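Let Tired Towns Keep Their Plain Benches

By Gerardo Umali
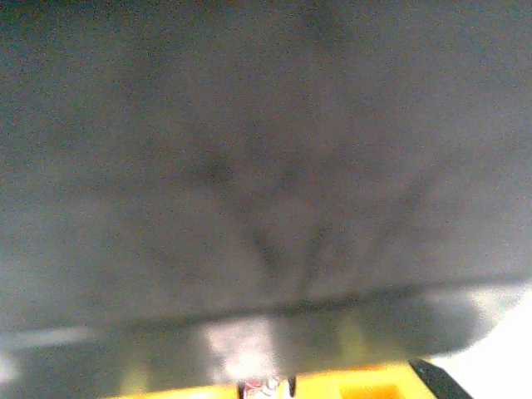
What the council wants

Groltley plans to replace 41 benches on the main street with leaning rails. A rail takes up less sidewalk and costs less to clean. Both points are true, and I still think the plan is a mistake.

A leaning rail suits a person who is already fine standing up. My neighbor Haiyan Duan walks to the pharmacy and sits down twice on the way. With rails she would stay home or pay for a ride.

The case for the benches

The council says few people use them in November. Few people use the pool then either, and we keep the pool.

Fix the slats and paint the legs. If the sidewalk is too narrow by the bank, move that one bench 20 feet toward the post office, where there is room.

The comment period is open until the end of the month. I have sent mine in.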